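Moving My Mother's Piano, and Other Ways to Lose a Saturday

The piano is an upright, built by a company called Alipour that I have never met anyone else own. My mother bought it in 1996 from a church in Kustbridge that was switching to guitars. She paid $300 for it and has been telling people what a bargain that was ever since, usually while someone is trying to get a door shut behind it.

She moved to a smaller place in June. The couch was negotiable. The dining table was negotiable, and in fact went to my cousin, who has put a fish tank on it. The piano was coming. My mother does not play the piano. I had four years of lessons and can still do the first half of a waltz, up to the place where the left hand is expected to have its own ideas.

I called three moving companies. The first asked how many stairs, and when I said there were stairs, the man made the sound my mechanic makes. The second quoted me a price I assumed included a second piano. The third was Plinness, who were friendly and had an opening in September.

So I asked around for people with backs.

What I got was Tanko Ezeani, who I used to share an office with and who once carried a filing cabinet down a fire escape on a dare, and Cristian Echeverri, who has a truck. Cristian is careful to tell you that having a truck is different from volunteering to help. He told me this on the phone, then again in the driveway, then once more with his end of the piano at chest height.

If you've never picked up an upright, the thing to know is that all the weight is in the back. It looks like a cabinet. It is a cabinet, with an iron harp bolted inside it by someone who was paid by the pound. You tip it a little, it seems cooperative, and then it makes up its mind. We had rented a dolly and two straps that came with a sheet of instructions showing a cheerful man lifting a refrigerator by himself. Tanko read the sheet out loud in full. I think it made him feel better.

The old house has a front hall with a turn in it. My father, who built the coat closet that created the turn, always said the piano had gone in so the piano could come out. This is the sort of logic that works fine until you remember that the piano went in before the closet did. We worked this out after we had the thing wedged between the closet and the radiator, with me on the far side of it, where the bathroom was but the front door wasn't. I was in there long enough to get a text from my dentist.

We took the closet door off. Then we took the trim off. Then Cristian, who was not volunteering, took out a piece of the frame with a flat bar he keeps behind the seat, and the piano slid past like it had been waiting to be asked nicely. My mother watched all of this from a lawn chair on the porch and said only that my father would have measured.
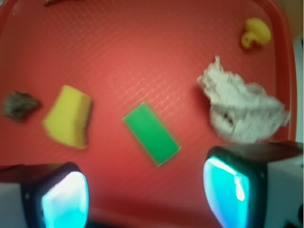 Merike Siliņa, who read an early version of this, wrote back that I'd gone about the whole business in the wrong order, and that you take the bottom panel and the lid off first, then the fallboard, then you measure every doorway on both ends, and then you sit down and ask yourself whether you'd rather just have a photograph of the piano. She has moved hers four times. She also wanted it on record that you never lift by the keybed, which I had been lifting by.

I wish I'd had that email a week sooner. The lid alone would have saved us some bad language.

The drive was uneventful, if you leave out the hill. Tanko rode in the truck bed's general vicinity, meaning he followed in his own car with the hazards on, like a funeral. Every time Cristian braked I could hear a low chord through the rear window. It was the same chord each time, something sour with an F in it, and by the fourth stoplight I'd started to think of it as a comment.

My mother's new building is called Rindedach House, and it has an elevator. I had been told about this elevator for months. It was one of the selling points. What it turned out to have, in addition to a mirror and a little bench, was a depth one hand shorter than a piano on a dolly. The bench folds up. We folded it. We were still short by the hand.

The second-floor neighbor came out at this point to see what was holding the elevator open. Her name is Sigita Rebane and she was wearing gardening gloves, and she looked at the three of us, and the piano, and my mother in the lobby chair, and asked if we'd tried standing it on its end. We had not tried standing it on its end. None of us wanted to be the person who suggested it. She said her brother had done it once with a harmonium. I asked how that had gone, and she said it was hard to say, he'd moved to Canada.

We used the stairs. There are 32 of them with a landing in the middle, and I know this because Tanko called them out, every one, in the voice of somebody counting a boxer down. On the landing we rested the thing on its dolly and all leaned against the wall without talking. A kid came down with a scooter, looked at the gap, and went back up.

It is in now. It sits along the wall in the living room, where it takes up the space the realtor described as a reading nook, and there are already four framed pictures and a fern on top of it. The closet frame at the old house got nailed back together before the closing, and from most angles you'd never know. The buyers have only the one angle to worry about, and it's behind the coats.

A tuner is supposed to wait a few weeks until the wood settles into its new air, so I held off and then called the one my mother has used for years, Dzintra Priedītis. She came with her case, took the front off, and was quiet for a while. I asked her if it was worth tuning. She said people ask her that the way they ask vets about old dogs, and that she'd learned to answer by looking at who was standing in the room. My mother was standing in the room. Dzintra said it was a very sturdy instrument.

It took her 2 visits. The F is better. There's a key near the top that still makes a clunk and no note, which it has done since I was nine, and Dzintra offered to fix that too, but my mother said no, leave it, she'd miss it.

I bought Tanko and Cristian dinner, and Cristian had the ribs and then a second order of the ribs to take home. He's told me the truck is for sale, in case I know anyone. My cousin, meanwhile, has decided the dining table is too big for his place after all and wants to know if we'd like it back. He can't bring it over himself. He'd have to drain the fish tank first, and then somebody would need to deal with his stairs.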